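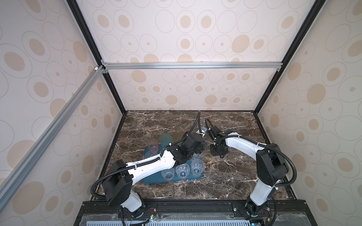
Circle paper on back and side walls, brown marble-patterned top.

October 18, 2018
Paste and soak notes, continued from the September pages

Still on the question of why the seams open up on the uncoated paper. Westham stock again, same roll as last time, cut across the width into test strips. Each strip starts at 257 mm measured across the roll. I marked the ends in pencil on the back so there is no arguing later about which edge was measured.

Pasted with the Trernham powder mixed to the thickness on the packet, brushed from the center out, folded and left to soak. At 14 minutes the strips had stopped growing. I left one set to 17 to be sure and got the same reading. Growth was 2 mm across, hardly anything along the length. So the paper is doing what paper does, and the fault is on our side: we have been hanging it before it has finished stretching, and it then finishes on the wall, pushes up at the seam and pulls back when it dries.

The short soak strips from September show this well. They looked fine the same evening and had a hairline gap by the next morning. The gap is worst near the top, where the paste goes on last and gets the least time.

Butt paste next. It is wetter, and I expected the paper to stretch more. It didn't, it only got there sooner. It also slides longer on the board, so it is easier to bring one edge up to the next, but it squeezes out more and has to be wiped. Wiping left a slight shine on the uncoated face that I can see from the side. A damp sponge that is rinsed every wipe is better than a cloth. I haven't found a way to avoid the shine completely.
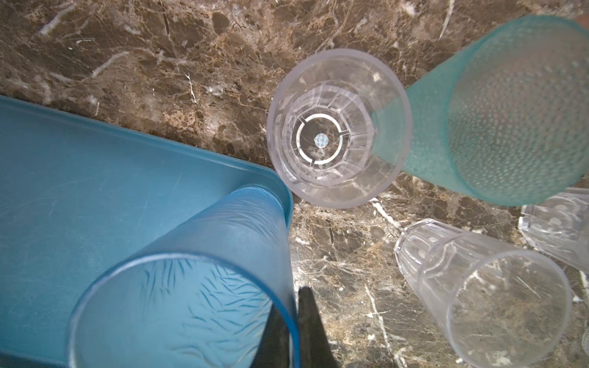

Ekene Wike thinks the shine is from rubbing and would be there with plain water. The suggestion was to wipe an unpasted offcut with clean water, let it dry, and compare it with the pasted ones under the side lamp before blaming the paste. Fair point, and I should have had a plain water strip in from the start. Also asked whether the boards were sized. They were not, apart from the pair marked S.

Did the water strip after lunch. There is some shine, less than with paste. So both of us are partly right. Sizing makes a bigger difference than I had allowed for: on the unsized board the paste grabs early and the strip can't be shifted, and the edge gets stretched by hand when you try. On S the strip moves as one piece and the seam closes with light pressure. From now on everything gets sized, including test boards.

Seam roller: stop using the hard one on this paper. It leaves a track. The felt one takes longer but the seam lies just as flat. 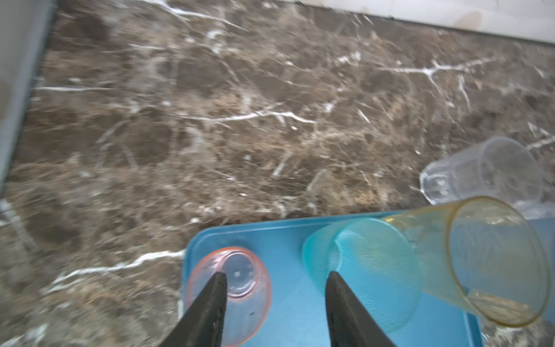
Mixing. The Trernham powder goes lumpy if the water is added to it. Powder into water, stirring the whole time, then leave it alone and stir again before use. The batch I kept overnight had thinned at the top and was no good even after stirring, so mix fresh each day. Lid on in between. The brush needs washing right away, it was stiff by the time I got to it.

Flivunska sample roll has arrived but not been cut. It is a heavier paper and the label gives no soak time. Start it at the same time as the Westham and measure every couple of minutes until it stops. Keep the pattern in mind when cutting, the repeat is long and there will be over 14 inches of waste on each drop if we start in the wrong place.

To do:
Size the remaining boards tonight
Water strip again, on the Flivunska this time
Check the seams on S in the morning, top end first
Order felt sleeve for the roller
Ask Ekene for the steel rule back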